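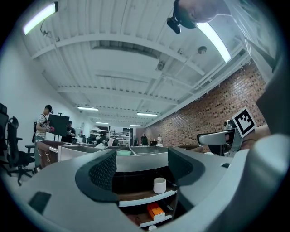

Right, day one of sorting out the shared workshop at Skistitau and I've already had three cups of tea and moved one shelf. A thread, as I go along!

Whoever put the orange box on the lower shelf of the low unit, please come and claim it. I'm not opening other people's boxes again, not after the glitter (Valbona Stojanović, you know what you did).

The low shelf stays, I've decided. It wobbled for months, but I've had a go at the feet with a bit of folded card and it's fine now. Cups can live on top. Cups with tea still in them can't!

The pale green bin on the desks drives me up the wall. Bins go on the floor!! I keep putting it down there and by lunch it's back up on the desk again.

Big debate over the wooden cabinet with the drawers. Half of us want it gone, and I love it. Proper metal handles, and you can get a whole winter's worth of sandpaper in there. A new one from Fudota is 106 quid and flat-pack, so no thank you.

Someone asked if we're painting the brick wall. NO. It's red brick, it's lovely, leave it alone. I'd give it a good brush down and that's your lot.

The white shelving at the far end is tomorrow's job. I had a quick look through and found 80 picture hooks, a Sollance catalogue and one glove. If the other glove is yours, shout.

Oh, and the mesh office chairs: they're meant to go back under the desks when you've finished. I've walked into the same one twice today and my shin's gone a funny colour.

Stopping there, my back's had enough. Back in at nine with bin bags and biscuits, come and help if you're free (there's a whole drawer of dead pens to test).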